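Sticky Fingers: A Release Fault on the Rovach Two-Arm Robot
Iida Partanen and Ilango Reddy
Final report, Robotics Project Unit, Siveris College

What we set out to do

Our project was meant to be about tidying a lounge room. The task sounds tiny: pick up a pillow, put it on the armchair, let go, back off. Do it again with cloths and covers. We had the Rovach for the whole semester (two arms, a two-finger gripper on each, a wrist camera to see what the fingers are up to) and we were so excited to get our hands on it that our first plan had us folding towels by the end of March!

We never got to towels. What we got was a fault that took over the project, and we both learned more from chasing it than we would have from the folding. So this report is mostly about the fault.

What happened

On run 16 of the pillow task the right gripper opened over the seat, the software logged "released", and the arm started to back away. The pillow came with it. The arm lifted, the pillow swung off the front of the chair and wrapped itself over the other wrist, and the left arm, which had no idea any of this was going on, kept moving into its next reach. Iida hit the emergency stop. Both arms froze with the pillow stretched between them and one gripper cable pulled tight.

No one was hurt and nothing broke. But a person reaching in to straighten a pillow would have had a hand in exactly that spot, and we'd both done that reach plenty of times in earlier sessions. We wrote it up as a safety incident the same afternoon and stopped running the task until we knew more.

Looking for the cause

Our first guess was the motor. If a finger was slow to open, "released" might be logged too early. We opened and closed both grippers with nothing in them for most of a morning and every cycle was fine. Ilango then went through the position log, which had 3,133 lines in it for the bad run alone, and found that the fingers really had opened to full width, on time. The hardware did precisely what it was told.

So we went to the fingers themselves. They have a black rubbery covering over the tips, which gives them their grip on soft things. We'd been treating it as part of the finger, like paint on a car. Up close it's nothing like that. The left finger's covering is torn along its top edge with little frayed bits standing up, and the other one has loose strands coming away at the side. Run a piece of cloth over those and you can feel it snag.

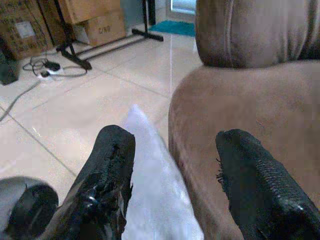
Testing the snag idea

We wanted to see it happen on purpose, so we set up a hang test. The gripper closes on a cloth, lifts it clear of the floor, opens, and waits. If the cloth is still hanging there after the fingers have opened, that's a snag. We did 20 lifts with the worn covering and got snags with the cloth and with the fuzzy gray pillow. The smooth test fabric dropped cleanly every time. That was a great moment, we were cheering for a failure.

Then we put a fresh covering on one finger only (the college store had a tin of Ruangrit coating left over from another unit) and repeated the lot. Any snags left were on the old finger. We didn't have enough coating to do a proper comparison of thicknesses, which we would have loved to try.

The second cause

The torn rubber explains why the pillow stuck. It doesn't explain why the robot carried on, and that part was our fault. Our release check looked at finger width and nothing else. Fingers open, pillow gone, next move please. We had a wrist camera pointed right at the fingers and weren't using it for the one question that mattered.

We also found that each arm ran its own list of moves with no way of pausing the other. In our design notes from week two there's a line saying "arms should wait for each other?" with a question mark, and neither of us ever went back to it. It's a bit embarrassing to read now.

Changes we made

1. The release check now needs both the finger width and a clear view between the fingers from the wrist camera. If the camera still sees fabric there, the arm holds still and beeps.

2. A hold on either arm is now a hold on both.

3. For the first part of any back-off move the arms run at 50 per cent of their old speed.

4. Finger coverings are looked at and felt by hand before each session, with a scrap of cloth rubbed over the edges. Any snag and the covering gets replaced. There's a line for it on the start-up sheet.

5. Hands stay out of the chair area while the arms are powered. To straighten a pillow you press the stop first, even if the robot looks parked.

The cables got some attention too. Each gripper has a thick black one running back beside its arm, and with a pillow in play they're very easy to catch. We haven't fixed that properly. Cable sleeves would help, and whoever picks up the Rovach next year should budget for them early.

The setup we went back to was the same as before, with the round brown armchair, gray pillows and a pink one, and both arms working in front of the seat.

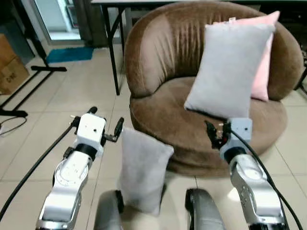 Trimville, 18/11/2020

Since handing in our draft we've had one more session, so this is a short addition. The new release check worked in the way we hoped. It caught a snag we set up deliberately with an old covering, both arms held, and the beep made Ilango jump. It also gave us a false alarm when a fold of the pale cloth slumped close to the fingertips after being let go. The camera saw fabric, so it held. We're happy with a robot that stops too often - we can tune that - but anyone using our code for light-coloured fabrics should expect to be walking over to press resume.

The spare coating tin is back in the store and is nearly empty. Our test logs, the start-up sheet and the old coverings in a zip bag are in the project drawer, and the incident form is stapled to the front of the lab book.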